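Ticket 1094 — Colours shifting and text going soft on the printed booth signs
Queue: Print and display help
Opened: April 2026
Status: Resolved
Site: Drarkside hall, front office

Original request

Hi print desk! We're making signs for the Istorcombe open weekend and I'm having a great time with it, except that nothing comes out of the printer the colour I picked. The peach on screen comes out as a sort of salmon, the pale yellow nearly vanishes, and the small text under each heading has a fuzzy grey edge on it. I've tried new paper and I've tried turning the printer off and on. It does the same thing from both office computers. The layouts are made in Gestgate and I send them straight to the printer from there. Happy to try anything you like, I've got a whole pile of scrap paper and I'm keen to learn how this all works.

Reply 1, print desk

Thanks for such a clear write-up! Two separate things may be going on, so let's take them one at a time. Could you send back:

The paper setting that shows in the print window (plain, matte, glossy and so on)
The paper that's really in the tray
Whether the fuzzy edge is on all the text or only the coloured text
A nozzle check page, printed from the printer's own menu and not from the computer

Please hold off on head cleaning for now. It uses a lot of ink and we may not need it.

Reply 2, requester

Okay, this was fun. The nozzle check came out perfect, every little line is there. Paper setting says "Glossy photo". Paper in the tray is 92 gsm matte, uncoated, from the supply cupboard. So I think I've found problem number one all by myself!

The fuzzy edge is on all the text, black included. Looking closely, the black letters have a faint bluish rim down one side. On the test page from the printer's menu the black is lovely and crisp.

Reply 3, print desk

Great detective work. The glossy setting lays down far more ink than an uncoated sheet can take, so it soaks sideways and the warm colours go heavy. Change it to matte or plain and reprint one sign. Don't touch the colour sliders yet.

The bluish rim is the interesting part. A clean test page tells us the heads are lined up fine, so the trouble is likely in what Gestgate is sending. Try this:

1. Open one sign in Gestgate.
2. Click on a block of black body text and open the colour panel.
3. Tell us whether it says "Black" or "Rich black".
4. Export the sign as a PDF, with "Keep text as text" ticked.
5. Print the PDF from the PDF viewer at 100 per cent, with "Fit to page" off.

Reply 4, requester

Results!

Matte setting: huge difference. Peach is peach. The yellow is still a bit weak but you can see it from across the office now.

Body text: it says "Rich black". I never chose that, it came with the template.

PDF print: sharper than before, but the blue rim is still there if I hold it up to the window.

Also, when I turned off "Fit to page" the sign came out slightly bigger and lost a sliver of the border on the left. Is that a third problem or have I done something silly?

Reply 5, print desk

Nothing silly at all. Your printer can't print right to the edge on that tray, and "Fit to page" was quietly shrinking everything to make room. It was also softening your text a little, as the shrinking happened after the letters had been turned into dots. Make the page margins wider in Gestgate and leave "Fit to page" off.

Rich black is black with some cyan, magenta and yellow underneath. It's gorgeous on big solid areas and miserable on small letters, where any tiny shift shows as a coloured edge. Switch all the body text to plain black. The headings can stay as they are if they look good to you.

For the pale yellow, you have a choice. You can darken it a touch, or put a thin dark outline around the letters. Pale yellow on white paper is hard going for any printer.

Reply 6, requester

Margins widened, text set to plain black, and oh my goodness, it looks like it came from a shop. I had to change the text colour on each sign by hand because the template kept putting rich black back whenever I added a new text box. Is there a way to stop that?

I went with the outline on the yellow and it works well. It got me thinking about lettering in general, though. Do the big words at the back of a booth need to be printed at all? We've got a mix of black backing and white board for the different stalls, and I'd love the pale colours to do some work for once.

Reply 7, print desk

Yes to both.

For the template: open it from the Templates folder, change the "Body" style to plain black, and save it under a new name. The copy that ships in the folder is locked, so an ordinary save goes nowhere and gives no warning. Call it something you'll spot easily in the list.

For the big words, cut-out foam letters are terrific against black. The soft colours that fade away on your white signs stand right out, and there's no ink to fuss over.
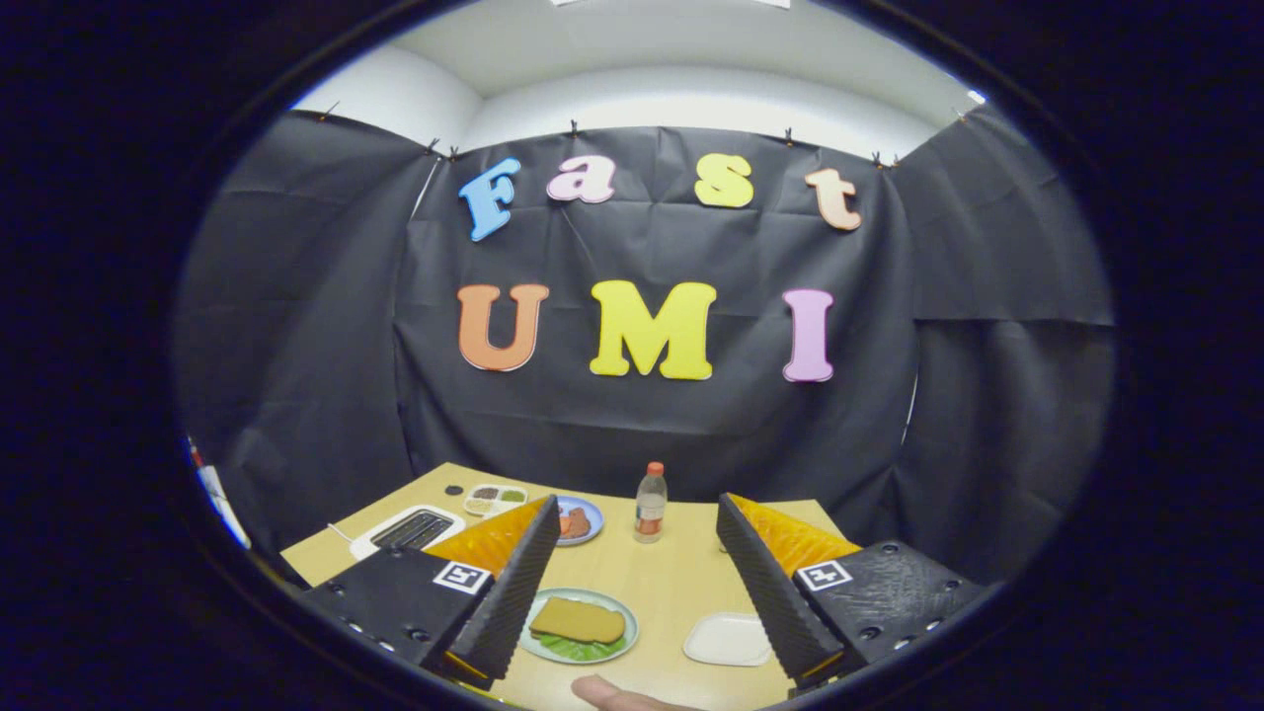

Reply 8, requester

Oh, I'm sold, foam letters it is for the black stalls. The printed signs can stay on the white boards.

New template saved as "Diệp signs plain". One last hiccup: the ệ in Diệp prints as an empty box in the heading, but it's fine in the body text. That's the name of our noodle stall, so I'd really like to get it right.

Reply 9, print desk

The heading font doesn't include that letter, and the body font does. Pick a heading font with Vietnamese support, then type the name again in the new font and export a fresh PDF. Tick "Embed fonts" while you're there so it prints the same from the other computer.

Reply 10, requester

Perfect on both machines! Hat and dot both present, edges crisp, colours right. I'm printing the full set this afternoon — 2 copies of each, so we've got spares if it rains. Please close this one, and thank you, I've learned heaps.

Resolution notes

Paper type changed from glossy photo to matte to match the stock in the tray.
Body text changed from rich black to plain black, in the signs and in a new saved template.
"Fit to page" turned off, margins widened in the layout.
Heading font replaced with one that includes Vietnamese letters, fonts embedded on export.
No head cleaning or alignment carried out. No parts ordered.

Follow-up: ask Gestgate support whether the locked template can show a warning on save. Check back in September.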